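Section 6: Checking and cleaning the gripper between jobs

I do this check at the start of every shift at Ollbridge, and again whenever the robot has been working near water or soap. It takes me 15 minutes now. Give yourself longer the first few times, and don't try to squeeze it in while somebody is waiting for the bathroom.

Before you start, you'll need the small hex key set, a dry lint-free cloth, a soft brush (an old toothbrush is fine, I've used the same one for ages) and the Skekitz tablet with the Udora app already logged in.

1. Park the robot from the app and wait for both arms to stop moving.

2. Press the stop button. Parking by itself doesn't cut power to the fingers – I had a knuckle pinched learning that one!

3. Look over the finger brackets on both sides. You're checking the pivot pins and the hex screws in their round recesses. Lint loves those recesses, so brush them out before you put a key anywhere near them.

4. Try each screw gently with the key. If it's snug, leave it alone. If it turns, nip it up until it stops and write it in the log with the side (left or right).

CAUTION: Don't lean on the key. The brackets are aluminum and the threads won't forgive you. 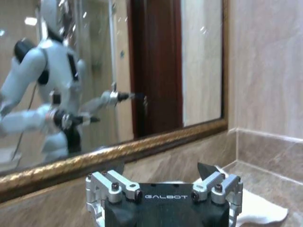
5. Wipe the fingertips from the housing out toward the points. If one has a chip or a rough spot, swap the pair. I tried changing just one tip back in November and the grip came out crooked for the whole afternoon.

6. Release the stop button, step back, and run "Open/Close Slow" from the app 3 times. Both sides should move together. If one lags, stop there and go to Section 8.

7. Run the cloth test. Put a folded cloth on the counter, have the robot pick it up, hold it and set it down. The tips should come down to the cloth without knocking the stone. If you hear a click, raise the counter height a little in the app and go again.

Note on mirrors: bathrooms with a big wall mirror need the Liem mask turned on in the room map. It tells the planner to treat the glass as a flat wall. I draw mine a bit past the edge of the mirror so the trim is covered too, and I redraw it if the robot's parking spot has changed.

Note on wear: the app will nag you to replace the tips at 900 cycles. Ours can go up to that if it's mostly towels. For anything gritty I change them sooner – go by feel.

When you're happy with the cloth test, tap "Ready" and initial the log. Put the hex keys back in the case, please, and not on the counter, where the next wipe-down will push them straight onto the floor.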